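Sorting a Junk Bin Without Making a Bigger Mess

Posted May 5, 2023

Every workbench and utility room ends up with one container that collects everything. Small brushes, half-used packets, pencil cups, a blower for dust, fittings that came off something. Most people tip the whole lot onto the floor, get bored after ten minutes and shovel it back in. These are the methods I use at my own bench in Brandesham, and they work just as well for a kitchen drawer or the box under the stairs.

Pick the right bin

Use a wide, shallow bin with sides that slope outward. Straight, deep sides make you dig, and the small things go straight to the bottom. A plain gray or white one is better than black, as dark screws and caps show up against it.

Put the bin on a table, at a height where you can see the whole floor of it without bending. If the tabletop is bare wood, wipe the underside of the bin first. Grit stuck to the bottom will scratch the surface when you slide it.

Work from one side

Push everything over to one side before you start. Take items out one at a time, look at each one, and decide. Anything you aren't sure about goes back in, on the empty side. When the first side is clear, whatever is left is your "not sure" group, and it is always smaller than you expect.

Set a timer for 40 minutes and stop when it rings. The second half of a long sort is where good tools get thrown out and dead pens get kept.

Cleaning what comes out

Bristle brushes. Knock the dry dust out against the edge of the trash can. Wash the bristles in lukewarm water with a drop of dish soap and keep the handle out of the water, especially if it is wood. Dry the brush flat or with the bristles down. Standing it on its handle while wet lets water run into the joint, and the bristles start to drop out. A wooden handle that feels rough can be rubbed with fine sandpaper and a little mineral oil.

Rubber bulb blowers. Squeeze the bulb a few times away from your face, with the nozzle pointed over the trash can. If it has been lying in a dusty bin, it will have dust inside, and you don't want that going into a camera or a keyboard. Wipe the outside with a damp cloth. Do not use solvent cleaners – they make rubber sticky. Store it where nothing presses on the bulb. One left squashed under a heavy box may never get its full shape back.

Mesh cups. Metal mesh holds lint in every hole. An old toothbrush and warm soapy water will clear it. Shake off the water and dry it right away with a towel, paying attention to the rim and the seam at the base, where rust begins.

Foil packets. Check the date and check the seal. If a packet has been opened and you can't tell what it held, throw it out. Unopened ones should be kept together in a small box, standing up, so you can read the fronts. 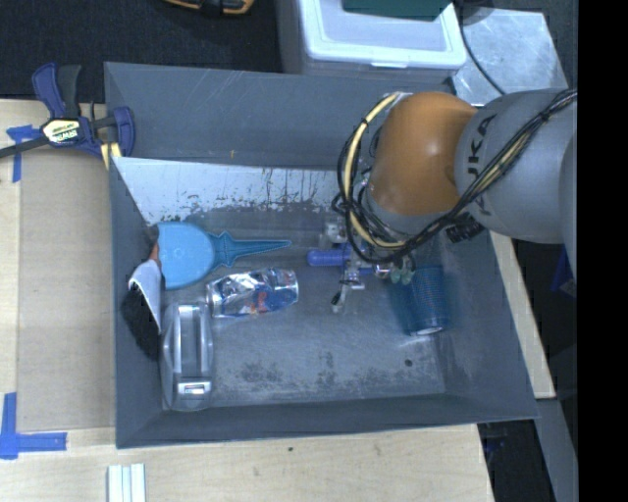
Keep long things along the walls of the bin and round things in a corner. A brush laid against the side takes up almost no room. Put it across the middle and everything else piles on top of it. Crumpled packets belong on top, never underneath, or they get punctured by whatever is sharp.

Leave part of the floor bare. I aim for a bin that is no more than 75 percent full. Once it goes past that, the bottom layer gets forgotten and you end up buying things you already own.

Labels and a second home

A strip of masking tape and a marker is enough for a label. Write what the bin is for, such as "cleaning tools" or "desk," and not "misc." A bin marked "misc" fills up in a month.

Things used every week should leave the bin for good. A hook for the brush and a spot on the shelf for the blower will save more time than any sorting method. I hung mine in November and haven't had to hunt for either one.

Last of all, wipe out the bin itself before you put it back. Check the corners for small dark specks, which are often tiny screws or rubber feet. Keep those in a lidded jar for a few weeks, then throw out whatever hasn't been claimed.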